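4.2 Bench set-up with the Sturkano kit

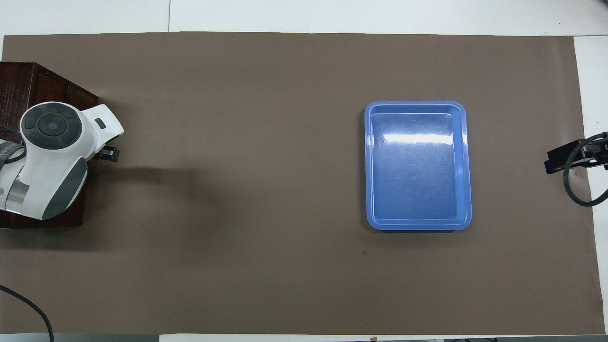 Figure 3. Robot arm on its wooden base, with the brown paper work surface and the blue tray, seen from overhead.

The Sturkano kit is sold by Multari as a ready-made package for small laboratories that want to try robot handling without building a cell from parts. We had one on loan for this study from April. Our interest was in how much work a buyer must do before the first useful run, so we followed the printed guide and used no outside help.

The arm stands at the left of a white table on a reddish-brown wooden box (Figure 3). The kit comes with a clamp-on foot, but it left the gripper too low for our taller parts. The box was made in our own workshop and took an afternoon. Multari's support desk told us that other customers do much the same, and we think a riser should be offered as an option.

The guide asks for a plain, matt work surface. We laid a sheet of brown paper over most of the table and set the blue plastic tray on it, with its long side running away from the arm's reach direction. The tray is shiny, and light from the room shows as a bright band across its floor. In early trials the part finder in the Sturkano software sometimes took reflections of this kind for the edge of an object. Lowering the exposure setting by hand cured most of these errors. The automatic setting did not.

Behrouz Ghasemi and Yasaman Sharifi each carried out the full set-up, working separately. Ghasemi needed 4 hours and Sharifi 5, including calibration. Both lost time at the same step, where the guide refers to a menu that has been renamed in the current software.

We then ran 29 pick-and-place trials with the Gachanja test parts used in Section 3. Of these, 16 were completed with no action from the operator. The remaining trials were stopped by hand, mostly when a part had turned in the fingers and could not be released flat. The longer fingers sold under the Marnia name may help with this, but they were not available to us and are left for later work.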